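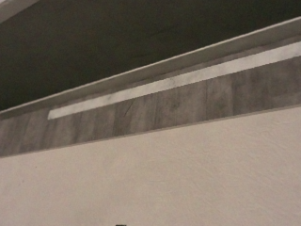
1/ The public stairways of Hudley, a thread! I have now walked every single one of them, top to bottom, and I have so many opinions. May 13, 2018, for the record, because the city keeps changing which ones are open.

2/ If you've never been, Hudley is built on two steep hills with a creek in between. The streets go around the hills. The stairs go straight up them. Mill workers used them to get to work, and they're still on the map as real streets, with street signs and everything. Some houses have a stairway as their only address!

3/ I started in February, in sleet, which was a dumb time to start. I had a pencil, a city map from the library, and one of those clickers they use at the door of a club. Click on every step. You get some looks.

4/ The total: 3,633 steps. Of those, 1,523 are on the east hill, and the rest are on the west hill, where I live, so yes, we win.

5/ Counting rules, since people always ask. A landing isn't a step. A curb isn't a step. A step that has crumbled into a ramp still counts if you can see where the edge was. (I went back and forth on that last one for weeks.)

6/ Favorite on the east hill: Fundari Street. It starts behind the laundromat looking like somebody's back porch and you feel like you're trespassing for the whole first flight. Then it opens up and there are grapevines on the railing and you can see all the way down to the rail yard. Gorgeous. Go in the evening.

7/ Hardest: Cistern Way, no contest. The steps are too deep for one stride and too short for two, so you end up leading with the same leg all the way up. My left knee would like a word with whoever poured that concrete.

8/ Please look at the railings! The older ones are plain pipe, threaded together like plumbing. The newer ones are flat and have sharp corners. Pipe is so much nicer under your hand, and on a cold morning you'll want gloves for either.

9/ Best stairway snack: the poppy seed rolls at Gremutora, at the foot of Orchard Steps. They sell out early. I've learned to do Orchard going down first, get the roll, and eat it on the bench at the second landing on the way back up.

10/ My biggest day was 1,773 steps, ups and downs together, with a peanut butter sandwich in the middle. I slept like a rock and walked down my own front steps sideways the next morning.

11/ Things I found, in no order: a chess piece (bishop), a mitten on every third fence post it seemed like, a date stamped in wet cement, a whole patch of wild strawberries, and a very fat orange cat on Bell Steps who lets you pass if you go slow.

12/ Sad part. There are 3 stairways I could only do by daylight on a dry day, they're in such bad shape. Tilted treads, missing rail. They still get used! I met a woman carrying groceries up one of them and she was faster than me by a mile.

13/ If you have one near you, sweep it. Really, that's most of it. Leaves hold water and the water gets in the cracks and freezes. I bought a stiff push broom at Ostrowski Hardware and did the bottom half of Tanner Steps in one morning, and it looked like a different street.

14/ Shoes: anything with a grippy sole. I did the whole east hill in old tennis shoes and regretted it once, on moss.

15/ Next I want to do them all again in the fall and write down every bench. If you know a stairway I might have missed, even a short one between two garages, tell me where it is and I'll go look this weekend!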